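Flestumholm Pattern Set: README

What this folder is

The Flestumholm set is a collection of knitting and crochet patterns for hats, cowls, slippers and small household items, written out in plain text along with a stitch table for each one. The patterns were drafted for home crafters first. The stitch tables were added later so that people who write pattern software, chart makers or row counters have something clean to test against.

Last updated 10/28/26.

Contents

patterns/ holds one text file per pattern. The file name gives the item, the yarn weight and the craft, in that order, so cowl_worsted_knit.txt is a knitted cowl in worsted weight.

tables/ holds the matching stitch tables as comma-separated files. Each row of a table is one row or round of the pattern.

notes/ holds sizing notes, yarn substitutions and corrections.

The set has 900 pattern files. Of those, 200 are crochet and the rest are knitting. Every pattern has a table with the same file name and a different ending. If you find a pattern without a table, your download was cut short and you should fetch it again.

How to read a stitch table

The columns are row, side, stitches_start, stitches_end, instruction and repeat. Side is RS or WS for flat pieces and is left blank for anything worked in the round. Stitches_start is the number on the needle before the row is worked, and stitches_end is the number after. For crochet, the turning chain does not count as a stitch unless the instruction says so.

Repeats are written in full in the pattern text and shortened in the table. Where the text says "Rows 5 to 12: repeat Rows 3 and 4," the table has one line with 3-4 in the instruction column and 4 in the repeat column. A parser that expects one line for every physical row will come up short, so expand the repeats first.
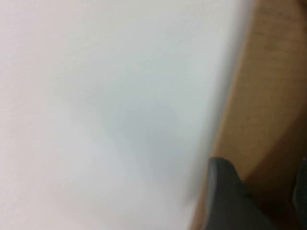

Abbreviations are US terms throughout. A single crochet here is a US single crochet. Some of the early slipper patterns were written in UK terms and converted by hand, and notes/conversions.txt lists them. Please check that file before reporting a stitch that looks too tall or too short.

Gauge and sizing

Gauge is given over 4 inches, after blocking, in the main stitch of the piece. For ribbed hats it is measured with the ribbing lightly stretched. Finished sizes are measured flat. No allowance is made for yarns that grow when washed, and superwash wool often does.

Head and foot sizes follow the chart in notes/sizes.txt. The chart has toddler, child, adult small, adult medium and adult large. Adult large in the slippers runs long. If you are between sizes, make the smaller one and add rounds before the toe.

Drafting and checking

Most patterns were drafted in Statora, a charting program, and exported as plain text. The older ones were typed by hand from notebook pages. After export, each table was run through a script that adds up increases and decreases and compares the result with stitches_end. Rows that failed were fixed by hand.

The script does not know whether a pattern is pleasant to knit or whether the finished piece looks right. Samples were made for the hats and cowls. The household items have had less attention, and the pot holders in particular could use a second pair of eyes.

Cable charts were the hardest to check. The script treats a cable crossing as a fixed number of stitches and does not track which ones pass in front. A left cross typed as a right cross will pass. Two of these were reported in June and have been corrected.

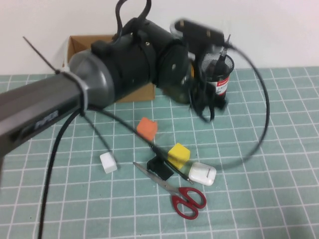 Blocking instructions appear at the end of each pattern and are kept short. Pin the piece out to the finished size, mist it and leave it until dry. Foam mats are fine for this. If you pin on foam, it helps to have straight lines underneath to measure against, like the white grid printed on the pale teal cutting mat in the photo, though a cutting mat itself is too hard to take pins. A piece of gingham laid over a folded towel gives you the same lines. Check the spacing of the checks with a ruler before trusting them.

Yarn

Patterns call for yarn by weight and fiber, with yardage rounded up to the next full ball. Where a sample was made, the yarn used is named in notes/yarns.txt. Many samples were knit in Achari worsted, a plain wool, and the cotton items in Flinier. Any yarn that meets gauge will do. Yardage for colorwork is given separately for each color and does not include swatching.

Known problems

The cowl tables leave out the joining round when the cast-on is provisional. The text is correct.

Fractions in needle sizes were lost in some exports. If a pattern asks for a needle that makes no sense for the yarn, look at the metric size beside it.

Two child slippers share a title. They differ in the heel, and the file names tell them apart.

Using the patterns

You may knit or crochet anything in the set and sell what you make. You may use the tables to test software. Please don't sell the pattern text itself or repost it without this README.

Corrections are welcome. Send the file name, the row number and what you think it should say.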